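Kerasier Planner: Frequently Asked Questions
Last updated Oct 31, 2019

Thanks for stopping by! We put this page together from the questions that land in our inbox most often, and we've tried to answer them the way we would if you were sitting across the desk from us. If you're brand new, you may want to run the Flollbridge setup tool first and then come back, since a lot of these answers assume you have it working.

What does Kerasier do, in one breath?

It takes a goal like "put the red can on the shelf," looks at what the cameras are reporting, and works out a chain of reaches, grasps and placements your robot can carry out. Perception, grasp selection and arm motion each run as their own process, and they talk to each other over a message layer we call Calloway. You can swap out any one of them, and plenty of our users do. Most people keep our planner and bring their own detector.

Do I need a camera on the wrist, or is a head camera enough?

You can get going with just a head camera, and for big, well-spaced objects you may never want more. The trouble starts in the last few inches of a reach, when the hand gets between the head camera and the thing you're after. A wrist view stays useful right through contact, so the grasp checker can keep comparing what it expected with what it's getting.

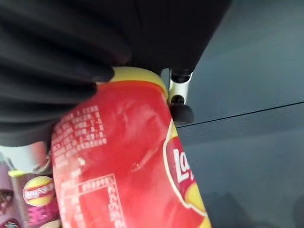
If you have both, list the head camera first in your config file. The planner uses it to choose a target and hands over to the wrist camera once the hand is inside the approach distance, which is set to 100 millimeters out of the box. You can change that number, but please change it in small steps, and look at the handover log after each one. We've had some very long email threads that ended with somebody finding a stray zero in there.

My detector finds the object but mixes up cans of the same shape. What should I do?

Oh, this one comes up all the time! Cylinders are friendly to grasp and miserable to tell apart by shape alone. Our stock detector leans heavily on depth, so to its eye a red can and a green can of the same size are twins. Turn on the color_label option, and give it reference pictures of each can both standing up and lying on its side. A can on its side shows the detector a completely different face, and printed labels wrap, so you'll want a few turns of each one. Our own snack can set has 2,150 reference pictures in it, which is more than you need to get started. We just kept adding to it. 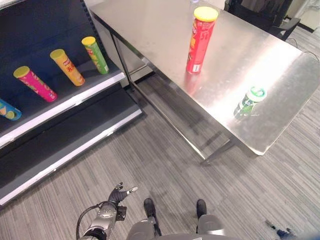 Head camera view: cans lying on the upper shelf, a red one standing on the steel table.

Why does the planner refuse to use a perfectly good shelf?

Nine times out of ten the shelf is fine and the surface fit isn't. Dark shelf boards return patchy depth, and the fitter would sooner throw a surface away than guess at its height. Open the viewer, switch on the surfaces layer, and see if your shelf has a colored patch on it. If there's no patch, add the shelf by hand in the workspace file (four corners and a height, that's all it wants). Shiny metal tables can go the other way and give you phantom bumps where the overhead lights reflect. For those, raise min_cluster_points until the bumps go away, and then check that your smallest object hasn't gone away with them.

Can I use a multi-fingered hand with a cover over it?

Yes, with two things to look after. The self-filter removes the robot's own body from the camera data using the model you give it, and a bare-hand model won't account for fabric. Any cloth that pokes outside the model will be treated as an obstacle, and the arm will sit there declining to move because it believes it's already touching something. Pad the hand links with cover_margin. Fabric also shifts as the wrist turns, so run the wrist through its full range with the viewer open before you settle on a value. 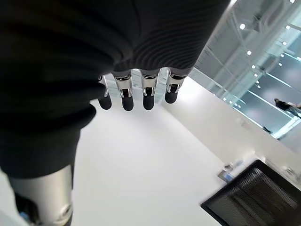 Wrist camera view with a knit cover over the hand and the four fingertips clear of it.

How fast does it replan?

On our bench computer a full replan of a pick and place takes 39 milliseconds with the stock settings. Yours will depend on how many obstacles are in the workspace and whether you're running the detector on the same machine. If things feel sluggish, move the detector off first and leave the planner settings alone until you've measured again.

Can I replay a run without the robot?

You can, and we'd love it if more people did. Record with Zitilport, which saves the camera streams, joint states and planner decisions into one file, then open that file in the viewer and step through it. You can even edit a planner setting and rerun from any point. The arm won't react to the new plan, of course, but you'll see where the two plans part ways.

Which version should I be on?

Version 13, unless you wrote your own grasp plug-in against the old interface. Those plug-ins keep working on the previous version, and we'll go on fixing bugs in it through January. The porting notes are in the docs folder, and most plug-ins only need their import lines and one function name changed.

My question isn't here.

Write to us through the contact form and attach a Zitilport recording if you have one, even a short one. Please include your config file too.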